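The bus from Canska stopped at the bottom of the hill, and Braulio Jaramillo walked the rest with his bag on his shoulder. It was July and the road was dusty. He had written to say he would come on Sunday, but the letter had probably not arrived yet.

Toshio Tanabe was in the orchard behind the house, tying up a branch. He was 84 now. He looked at Braulio for a while before he put the string down.

"You got thin," he said.

They sat on the back step and ate plums out of a bowl. Tanabe told him the news. The store in Wodurwood had closed. Wakana Ebihara had bought the lower field and put in 160 pear trees, and the deer had eaten the tops off most of them. The well was low again.

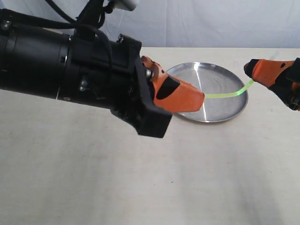
"Who takes care of the bees now?" Braulio asked.

"Wakana does," Tanabe said. "She comes up before breakfast, when they're quiet. I'm down to 5 hives. I can't lift the boxes anymore."

Braulio spat a plum stone into the grass. When he was a boy there had been hives all the way to the fence, and he had been stung on the ear his first morning. His mother had put mud on it.

"I could lift them," he said.

Tanabe did not answer right away. He picked through the bowl for a ripe one, found it, and wiped it on his shirt.

"The room over the shed leaks," he said. "You'd have to fix that first."

"Do you have a ladder?"

"Wakana has it."

Braulio left his bag on the step and started down through the trees to the lower field. Halfway there he could hear someone hammering on a fence post, and he called out so he wouldn't startle her.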